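Print
E-mail

# Purkedo - a word list of what we call things around the house

Hi! I keep this list because my family has never agreed on the name of anything, and at some point I started writing it all down. Purkedo is 700 entries long now. Each entry is a household word somebody really says, the ordinary thing it refers to, and a bit about where I heard it. If you like dialects, or you make word games, or you just want proof that your aunt isn't the only one who says "the clicker," help yourself.

Last big cleanup: 24th August.

## What's in it

One plain text file, one entry per line, tabs between the columns. The columns are:

- `word` - what the person said, spelled the way I heard it
- `means` - the everyday word for it (I had to pick one, so "couch" beat "sofa," sorry)
- `room` - kitchen, bath, yard, car, or "all over"
- `town` - Elanmont, Tefera, or "elsewhere"
- `notes` - anything else, sometimes way too much

The towns are lopsided. Elanmont is where I live, so it gets most of the lines, and Tefera has only 82. I'd love more from Tefera! They have a whole set of words for the end piece of a loaf of bread and I know I haven't caught them all.

The toy words are my favorite part. A rubber ball with spikes on it is a "prickle," a "hedgie," a "nubby," or a "spiker," depending on whose kitchen you're standing in, and one family uses two of those for different sizes. A smiley-face ball is a "grinner."
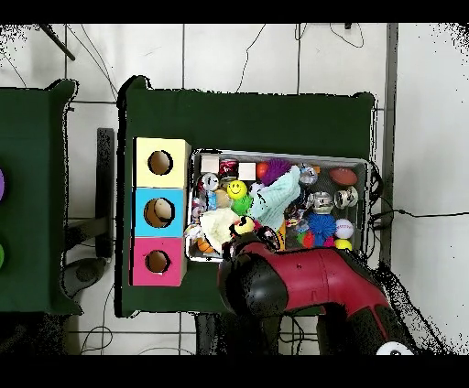 ## How I collect

Mostly by eavesdropping (with permission, after the fact). I hear a word, I ask what it means, I ask if I can use it, and it goes in the notebook. Later I type it up. I need two people to use a word before it goes in the main file. Words with only one speaker go in a second file called `lonely.txt`, and there are 80 of those at the moment.

I leave out brand names that turned into ordinary words, which was a hard call and I go back and forth on it. I also leave out pet names for actual pets. There were so many.

## Known problems

- Spelling is a mess. "Doofer" shows up three ways. I haven't merged them and I may never.
- The `room` column was added in January, so older lines sometimes say "all over" when I just couldn't remember.
- "Catch-all" used to be one entry and is now four: the drawer, the bowl by the door, the bin in the car, and the basket where small stuff gets dumped. People in Elanmont call that last one a "heaper" or a "jumble." I'm still not happy with how the four are split, and "jumble" may need to move again.

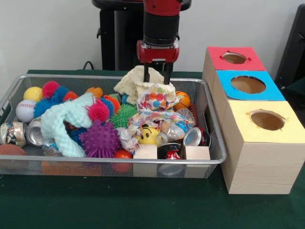

Clirnow wrote in to say that a jumble is only ever clothes where they grew up, and that toys would go in a "rummage," so could I please mark the two apart. Fair point! I've put a note on both lines and left the meanings alone until I hear it from a second person.

## Using it

Copy it, change it, print it out for the fridge. A mention of Purkedo is nice but I won't chase you. If you send words, 10 at a time is plenty, and please tell me the town and who says it (grandma, roommate, whoever - no real names needed).

Next up is the yard section, which is thin. Words for the hose nozzle are especially welcome.

Print
E-mail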